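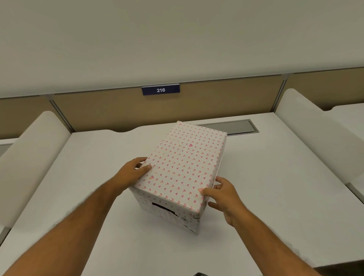

首页 专题 车间 人物 往期 订阅

打印本文 | 用电子邮件发送

星期六早上，Hanrahan包装厂的码垛线不开，Serkeo单元前的安全门敞着，门锁上挂着戴希·巴克利（Daithí Buckley）的挂牌。他蹲在机械臂底座旁边，用手电照真空管路的接头，一个一个拧过去。

这家厂在Plolitbridge镇外，给零售商做礼品盒的代包装。纸盒在前段包好印花纸，由Serkeo单元从传送带上吸起，转向，放进外箱。单元里有一台六轴机械臂、一组带四个吸盘的夹具、一台俯视相机和两段皮带。设备是从Kendemberg买来的，安装那年巴克利刚从叉车维修调过来，跟着调试工程师学了两周，之后日常保养一直归他。

他的保养表夹在控制柜门内侧，已经换过好几版，最早那版是厂家给的，字很小，按部件编号排列。巴克利把它改成按走路的顺序：进门先看气源压力，再看过滤器里有没有积水，然后是吸盘、管路、线缆护套，最后才是控制柜的风扇滤网。“照编号做，我得绕着机器来回走。”他说，“现在走一圈就完了。”

吸盘是最费心的部分。瓦楞纸本身透气，包上印花纸以后好吸一些，可是纸面如果没有贴紧盒身，吸起来的就只是那层纸，盒子在半空里往下坠，纸从折边处撕开。去年冬天这种事故多了起来，操作员报的故障代码是521，真空度不足。厂家的手册上写着检查吸盘唇口和管路泄漏。巴克利把吸盘全换了，管路也用肥皂水刷过，代码照样出现。

后来他把出问题的盒子收起来，和没出问题的放在一处看。掉下来的多半是一款正面带投入口的盒子，情人节和学校活动用的，包装纸上印满小小的心形。开口处的纸是后切的，有时边缘会带毛，靠下的角上也容易起皱。吸盘落在顶面，离开口并不近，但纸在前面一松，顶面也跟着松。他到办公区找包装设计组，在216号工位上拿一只这样的盒子，两手按住顶面和侧边，把纸往一头推，让设计员看纸会不会动。桌面是平的白色台面，比车间的工作台好用，盒子在上面不打滑。

那只盒子浅粉和浅橘色的心形一排排斜着走，顶面上有一颗颜色深一点、也稍大一点的。设计员先注意到的是这颗心，问相机会不会拿它当定位点。巴克利回车间查了识别记录，相机只找盒子的四条外边，不管图案。问题还是在纸上。

改法分成两头。前段把涂胶的位置往折边挪，开口周围加了一道胶；Serkeo这一头，他把吸取点往盒子长边的中线收，又把提升动作的起步速度调低。第一次调得太低，节拍跟不上，皮带上排起了队，班长过来站在护栏外面看了一会儿，什么也没说就走了。巴克利又把速度往回加，只在盒子离开皮带的那一小段保持慢速，离开以后恢复原来的值。

换新盒型时，程序要重新教一遍。他不喜欢在屏幕上直接输坐标，习惯先把空盒放到皮带的停止位上，用示教器把夹具慢慢移下来，看吸盘唇口刚好压平，再记点。记完了把盒子转个方向再试，纸的接缝如果正好在某个吸盘下面，就得挪开。接缝只是一条细线，可是真空从那里漏得很快。

到了四月，厂里准备给单元加一个称重台，线缆要重新走。巴克利提前把护套里的线抽出来看了一遍，发现靠近第三轴的地方有一段外皮磨亮了，还没有破。他用扎带把弯曲半径放大，在保养表上添了一行，写的是“摸一下第三轴后面那根线”。接班的技工问为什么写得这么随便，他说写“检查线缆磨损状况”的那一行原来就有，大家都是打个勾过去的。

备件放在控制柜旁边的铁皮柜里，吸盘按硬度分两种颜色的袋子装。硬的那种寿命长，跑牛皮纸盒没有问题；印花纸面要用软的，换得也勤。巴克利每次换下旧吸盘都用记号笔写上安装位置，留到下一次保养再扔，这样能看出哪个角磨得最快。眼下是靠护栏那一侧的后角，他怀疑夹具支架有一点歪，还没找到时间拆下来量。

快到中午，他把手电收进工具袋，关上安全门，取下挂牌，让机械臂空跑了几个循环，又放上几只盒子试抓。真空表的指针每次都落在绿色区里。他在表上签了名，旁边补了一句：后角支架，下周末。

打印本文 | 用电子邮件发送

上一篇 下一篇 返回专题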